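## Saturday mornings at Hadbridge, and what to do about lockers

A good many of you wrote in after the last newsletter to ask whether it's still worth getting to Hadbridge Park before the gates open. My answer is yes, and especially on a Saturday! We were at the turnstiles by 8:30, and we'd ridden the Zervas twice before the line crept past the old ticket booth. By lunch the same line was posted at 37 minutes, and the sun was right on it.

The lockers are the big change this season. The old coin ones by the carousel are gone (I'll miss that clunk), and you now pay at a little screen. It's $14 for the whole day, and you can open and close your locker as often as you like, so bring the sweaters and the spare socks and don't feel silly about it. We had number 781, way at the end of the row, and I walked past it every single time.
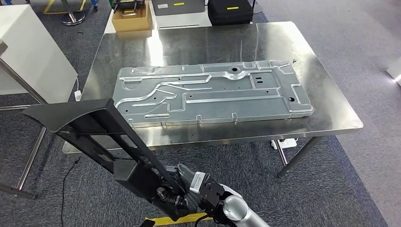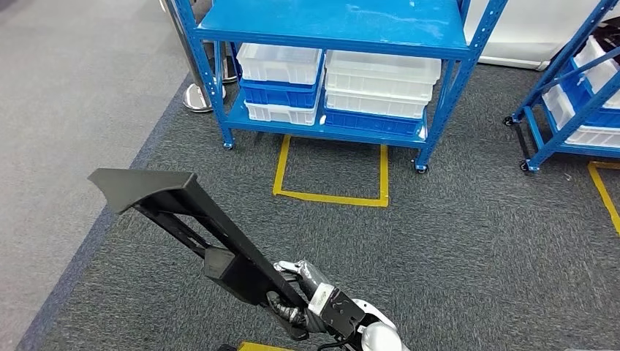 If you have small children with you, do save the Culus boats for late afternoon. The light comes in low through the trees on the back stretch, the crowds have mostly drifted over to the parade, and the folks at the dock will sometimes let you stay on for a second trip - ask nicely.

The Eltix theater is closed until February for new seats, so plan on somewhere else to sit out the rain. My own pick is the upstairs room at the bakery, where the cinnamon twists come out at 2 and the windows look straight down on the bandstand.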